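Notebook, indigo vat, December

Sunday, 4 pm. The vat is sulking again. I came in to stir and there's hardly any bloom on top, just a few sad bubbles around the edge, and the liquid has gone from that nice murky yellow-green to a flat blue. Too much air in it, I bet (I was sloppy lifting the linen out, my fault!). Gave it 5 g more fructose, warmed it back up, lid on, hands off for an hour.

Mylene's swatches from the last round are dry now. The cotton from Skavatano took the color beautifully, three dips and it's already a proper denim blue. The Nircombe linen is blotchy, even though I scoured the whole 498 g of it in one pot. Or maybe that's the problem, one pot, too crowded, the middle never got clean. 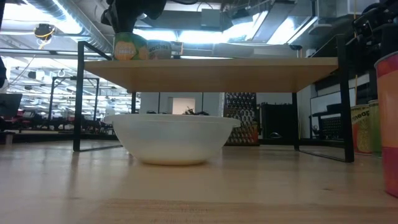
Next time I'm splitting it in two and letting it simmer a lot longer. Dindo swears by soda ash and a squirt of dish soap, and I'm out of excuses for not trying it his way.

5:15 pm. Better! Coppery skin coming back, smell is sweeter too. Dipped a strip of the Skavatano cotton, came up green and turned while I was holding it. Still my favorite minute of the whole job.
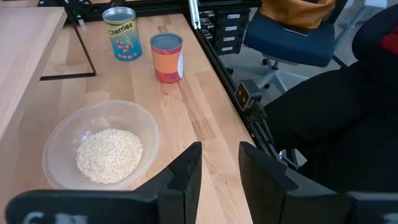 Rogelio wants 900 g of yarn done for the Clivgate order and I told him not in this vat, no way, it'll be exhausted before we're halfway through. We need a second one going. I have 100 g of indigo powder left on the shelf, lime is fine, fructose is low.

To do: order fructose, rescour the linen, label the swatches before I forget which is which (again). Virgilio, if you're in before me, please don't stir it, just check the temperature and write it here.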